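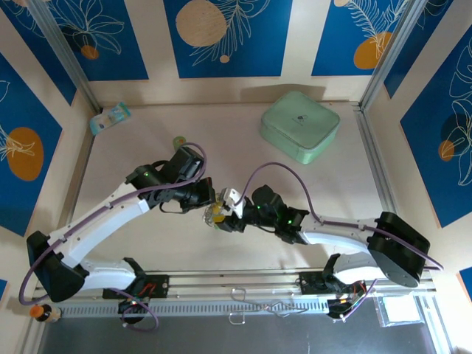

Both arms on the shared rail, grippers close together over a small wrapped item.

Zerow cell: the handover fault
Posted October 13, 2023, by Catriona MacKinnon

The Zerow cell has two arms on one rail, and most of its day goes to passing small objects from one gripper to the other. In June it started to fail at this. During a handover the giving arm would let go late, the receiving arm would already be pulling, and both would stop with a force alarm. Over one week we logged 17 of these stops in 300 handovers. On two of them a finger bracket cracked.

Gadisa Shiferaw went through the logs first. He expected a bad motor, and swapped the one on the left wrist. The stops continued at the same rate. Abena Amissah then compared the clocks on the two controllers and found them drifting apart over a long session. By the end of an afternoon the left arm was running 32 milliseconds behind the right, which was enough for the release signal to arrive after the pull had begun.

The cell was shut for two days while the controllers were moved to a common clock. We also lowered the force limit at the wrists, so a bad handover now stops sooner. Adjoa Mensah rewrote the restart procedure, and the printed copy in the Wostolitz building is the current one. Please throw out the older sheet if you still have it.

Wrapped goods and bent wire are awkward to hand over for different reasons. Film slides under the fingers. Wire catches in the openings of the foam ones, and if one arm backs away before the wire is clear, the other gets dragged with it.
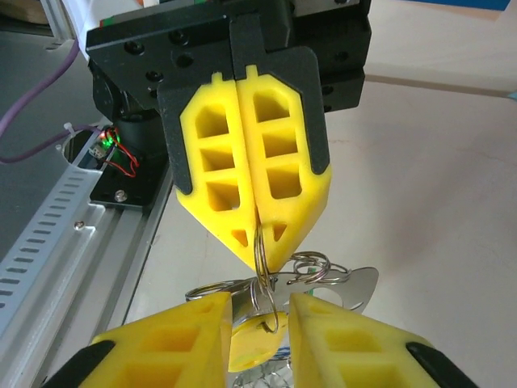
Can I reach in and free an object by hand when the arms have stopped on a force alarm?
Only after the emergency stop is pressed and the power light on the main cabinet is out. The arms hold their position during an alarm and can still move if someone clears it from the console. Tell whoever is at the console before you open the cell, and keep the stop pressed until your hands are out.

Cracked brackets go in the tray marked Ackah, with the session number written on a piece of tape. Spare ones are in the drawer under the console. Stops that don't match the pattern above should be reported to Comfort Tetteh, with the log from both controllers attached.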